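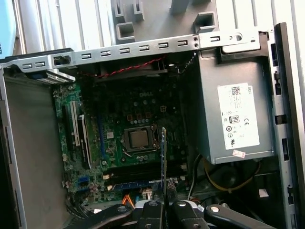
3.2 Sample and collection of returned machines

The study followed office desktops withdrawn from use by the district offices at Cokodthorpe and Druvemgate. Both offices replace their computers on a fixed cycle, and until last December the old machines went straight to a scrap dealer. We asked for them to be held back and sent to the repair store at Nilledik, where each was given a number, weighed and opened.

In all, 1,512 machines were received. Of these, 314 came with no record of when they had been bought, and we left them out of the age analysis but kept them in the count of faults. A further 67 had parts missing on arrival, most often the memory or the hard drive. These were kept as a separate group.

Figure 2. A desktop tower with the side panel off. The power supply carries a label with the 80 PLUS and CE marks.

Each machine was tested in the same order: power supply, memory, drive, then main board. Testing stopped at the first fault that prevented the machine from starting. This means that second faults are under-reported - a machine with a dead power supply may also have had a failing drive. To check how far this mattered, Cadi Ruddock retested a random set of 500 machines with known good parts fitted.

We also recorded the reason given by the office for withdrawal. The forms used at the two sites differ. Cokodthorpe asks staff to tick one of six reasons, while Druvemgate leaves a blank line, and the answers there ranged from a single word to a full paragraph. Two of us sorted the written answers into the six Cokodthorpe reasons separately and then compared results. Where we disagreed, the answer was marked as unclear and is shown as such in the tables.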